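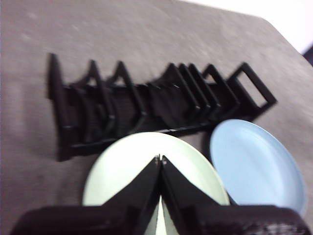 # leite-slots

Hi! This is the slot finder and grasp picker I've been building for the two-arm dish rack task at Ritier. It takes the wrist views plus one fixed view, works out where the plates and the rack dividers are, and hands the planner a short list of "grab it like this, put it there" candidates. It's my second go at it (the first lived inside Wutorer and I never want to open that folder again).

## What's in the box

- `find_plates`: fits an ellipse to each plate rim, one per color mask
- `find_slots`: looks for divider edges and returns the gaps between them
- `pick_arm`: decides which arm goes for which plate
- `replay`: steps through a logged episode with the overlays on, and I use this all day long

The sample log has 2,497 frames from 41 episodes. Everything was recorded with our Zalteck logger, so timestamps are already lined up across cameras.

## Things that will bite you

1. **Motion blur on the wrist view.** Dividers get doubled outlines when the arm is moving, and `find_slots` will happily report slots that don't exist. Set `blur_gate: 215` and it skips the bad frames. Lower values let more of them through.
2. **Tightly packed dividers.** The rack's spacing is uneven, and the bunched ones overlap from a low angle. I merge them into one blob and let the wrist view split them up later.
3. **Plates that nearly touch.** Green next to blue is fine, two of the same color is not! The ellipse fit swallows both and puts the center in the gap.
4. **One arm low, the other parked high.** `pick_arm` locks the table for whichever arm is down at a plate, and the other one waits up top with its fingers open. Slow, but I haven't had a collision since I added it. 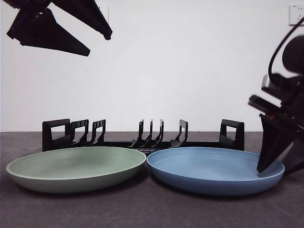 ## Running it

```
pip install -e .
leite replay sample_log --overlay slots,plates
```

Add `--arm right` if you only want candidates for one side. The config is plain YAML and most of the defaults are okay, except `rim_width`, which you should measure on your own plates.

## Still to do

- pale plates under bright light (the green mask washes out)
- let both arms work at once, maybe with a wall down the middle
- tests for `pick_arm`, I know, I know

Last updated December 20, 2022.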